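4.3 Running the simulated grasp check

The Kekcombe scene pack is used here to repeat the grasp result reported for the Holovko planner. Treat that result with some doubt until you have run it yourself.

1. Load the scene and set the random seed to 12.
2. Open the gripper fully and park it over the object.
3. Run 300 trials. Do not stop early on a good streak.
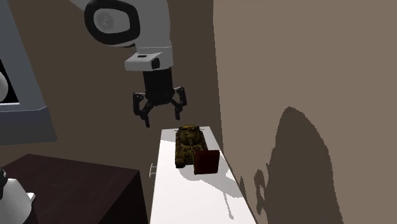

4. Export the log and count every dropped object as a failure, including drops after the lift.

Note: The planner's own score skips late drops. We got 105 fewer successes when we put them back in.

Caution: A pass in simulation says little about a real arm. Contact friction is a guess, and 2 of the default values have no stated source. Do not quote the score without them.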